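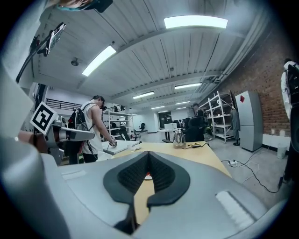

Grova Workshop Club – Room News

Home News Calendar Room Hours Join Contact

Long tables are in at Macaraeg Hall

The big room at Macaraeg Hall is open again, and it has tables you can spread out on! Members got their first proper look on Sunday, and by mid-afternoon there were people bent over their work, bags still on their backs, as if they'd been using the place for years.

Anyone who knew the old layout will notice the change from the door. The desks used to stand in short rows facing the windows, which meant that every project bigger than a tea tray ended up on the floor. Now the light wood runs in one long stretch with a white surface at the end of it, so two or three people can work on different things without trading elbows. You can lay out a whole job, walk to the other side and look at it from there. For the model builders and the lamp repair crowd, that alone was worth the wait.

The money side is done too. The club set aside $3,000 for the room last fall and the final bill was $2,490, delivery included. Most of it went to Virkoletti, the secondhand office dealer out on the Skarnisthorpe road, who let us try the tables in their warehouse before we paid for anything (we leaned on them, sat on one and put a full toolbox on another). What's left over will go toward felt pads for the chair legs and a second set of extension cords.

Adeel Sethi, who drew up the floor plan, went through five versions before he was happy. The first had the tables down the middle of the room like a school cafeteria. The second blocked the route to the far door. "I kept cutting up graph paper and pushing it around on my kitchen counter," he said. "Then my daughter turned one of the pieces sideways and I thought, well, that's better than mine."

The plan we ended up with keeps the heavy work surfaces together and leaves open floor behind them. The black office chairs roll, so they live wherever they were last wanted, and so far that seems to suit everybody. If you need one, go and get one. Please just don't park them in front of the doorway at the far end. 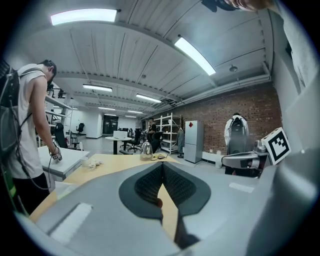

The brick wall has come up beautifully. It was dusty enough last year to leave a stripe on your sleeve, and a long evening with soft brushes and a vacuum has given us back a good strong red. There was talk of painting it white to match the rest of the room, and a vote, and the brick won by a mile. The ducts and pipes along the top stay gray. They had their own supporters, who wanted them blue, and who may try again next year.

Lighting was the other thing people asked for in the survey, and 332 of you sent it back, which is a wonderful response for a sheet that went out with the parking reminder. The ceiling panels are fluorescent and they are bright. Small parts are much easier to find under them than under the old desk lamps. If you do very fine work, try both ends of the table and see which one you like, as the light falls a little differently as you move along.

A tall white metal shelving unit stands behind the tables for things that are in use this week. It is not long-term storage! Put your name and a date on whatever you leave there. The small round table is for cups, boxes and conversation, and it would be nice to keep glue off it.

A word on the shared end of the long table. People have already begun leaving things out for each other – a white cup, a cloth, bits of wiring – and in a friendly room that's bound to happen. Glass is the one thing we'd ask you to think about. Put it well in from the edge, especially when there are cables about, and say something to whoever sits down next to you.

Room hours stay as they were, with one addition. The hall will now open at 7 a.m. on the first Saturday of each month for members who like a quiet start. Bring your own breakfast. The street door sticks in damp weather, so lift the handle as you push.

Next up is the repair swap in April. Bring one thing that doesn't work and take home something else that doesn't work, or stay and fix your own with company. Last time a toaster changed hands three times and finally left with the person who had brought it in. Tables can't be reserved for the swap, but if you need a power outlet, tell Adeel beforehand and he'll mark a spot for you on the plan. He has it up by the light switches now, in pencil, with the eraser hanging next to it on a string. Suggestions can be written straight onto it.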